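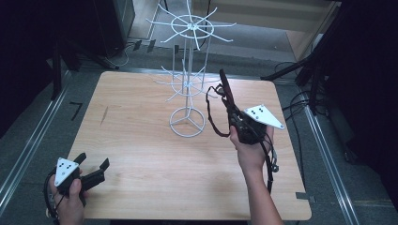 State finance and local bodies: why the grant formula matters before the next transfer

The state's finance department has put out its draft formula for sharing untied grants among municipal councils, and comments are open until the end of July. The draft runs to 46 pages, most of them tables. Members who sit on ward committees in Trenwood and Stindmont should read the section on weights, which changes more than the summary suggests.

Under the present formula, each council's share depends on population, area and the number of households below the poverty line. Population carries the largest weight and is taken from the last census. Councils that have grown since then are paid for residents they had over a decade ago. Stindmont, which absorbed two villages after the count, receives nothing for them under the population head, although it maintains their drains and street lights.

The draft keeps the census as the base but adds a correction drawn from the electoral roll. The method is set out in the second annex. Each council's roll is compared with its roll in the census year, and the change is applied to the census figure up to a ceiling. The annex does not state how deleted and duplicate entries will be treated. Two councils with the same real growth could get different corrections if one has cleaned its roll and the other has not.

A second change concerns own revenue. Each council will be scored out of 100 on property tax collected against property tax billed. Of the 248 councils covered, those below the median score will have part of their grant held back until they file an improvement plan. Sumathi Chettiar, who audited council accounts before she retired, has written to the department on this point. Her letter argues that the measure rewards underbilling: a council that leaves buildings off its register can show a high rate of collection on a small bill. She proposes scoring the bill against an independent estimate of taxable floor area.

The Venkataraman report recommended such an estimate, and the department accepted it in principle. No survey has been funded. The draft refers to the report once, in a footnote, and gives no date for the work.

Comments must be in writing, with the paragraph number cited for each point. Sumathi Kurian is collecting members' notes on the second annex and will send a joint submission. Councillors who want their own figures checked against the tables should send her the ward list and the last audited statement of receipts.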